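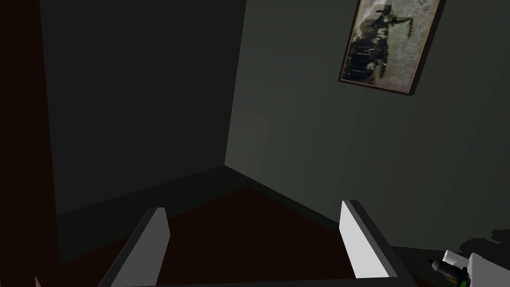

A room corner in low light. Computer rendering.

Damp corners and cold walls: what we are doing this winter

Reports of damp and mould go up every January, and this year was no different. Sevby Homes looks after 695 homes, and the repairs line took more calls about black spots on walls than about anything else, including boilers. Most of the calls were about the same place: the corner of a bedroom where two outside walls meet, low down, often behind a bed or a wardrobe.

Corners get cold because they lose heat in two directions, and warm air from the rest of the room doesn't move through them very well. When damp air reaches a cold surface it leaves water behind. If that happens every night for a few weeks, mould starts to grow on the paint or the wallpaper paste.

That is condensation. Some damp has other causes, such as a leaking gutter, a cracked render or a slipped roof tile, and those are repairs for us to sort out. We know that in the past some tenants were told to open a window and left to get on with it. From now on every report of damp gets a visit before anyone decides what the cause is. The surveyor will bring a moisture meter and check the outside of the building as well as the room. You will get a copy of what was found, in writing, within 10 working days of the visit.

Fans

We have checked the extractor fans in 629 homes so far. The rest will be done by the end of March, and you will have a card through the door with a time on it. If the time is no good, ring the number on the card and it will be changed.

Where a fan has failed or is too weak for the room, it is being replaced with a Zodeler unit that runs slowly all the time and speeds up when the air gets damp. Please leave it switched on at the isolator. We have had a lot of questions about the cost of running one, mostly from people on prepayment meters. On the slow setting it uses less power than a small light bulb. If yours is noisy, tell us. A few of the early ones at Talukder House were fitted with the duct bent too tightly, and they hummed. Those have all been refitted.

Insulation at Talukder House

Woledetti have started on the north side of Talukder House, where the end walls were never insulated. The scaffolding will be up until April. They work from 8am to 5pm and the back gate will be shut during those hours, so use the Mill Lane entrance. Bins will be collected from the front while this is going on.

The work is on the outside and you don't need to move furniture. The one exception is the ground floor end flats, where an air vent has to be moved, and those tenants have already had a letter. Satellite dishes on the north wall will be taken down and put back afterwards at our cost.

Things that help in the meantime

Leave a gap of a hand's width between big furniture and an outside wall. Keep lids on pans and the kitchen door shut while cooking. If you have to dry washing indoors, the bathroom is the best place, with the fan on and the door closed. Low, steady heating does more for cold walls than a short blast in the evening, though we know that not everyone can afford to keep it on.

If you see a small patch of mould, wipe it with a fungicidal wash and let the wall dry before painting. Follow the instructions on the bottle, wear gloves, and don't brush the mould when it is dry — that spreads the spores. We keep free bottles of the wash at the Sevby office, one per household. For anything bigger than a dinner plate, or anything at all in a room used by a baby or someone with a chest problem, please don't clean it yourself. Ring us and say so at the start of the call, and the visit will be moved up the list.

Help with heating bills

There is £100 available per household from the winter fund for tenants who are struggling to heat their home. You don't have to be in receipt of benefits, and rent arrears don't count against you. The form is two pages long, and the office can fill it in with you over the phone. Payment goes straight to your energy account or meter. The fund closes at the end of March or when the money has gone.

To report damp, ring the repairs line or call in at the office between 9am and 4pm. Photos are useful but you don't need to send any to get a visit.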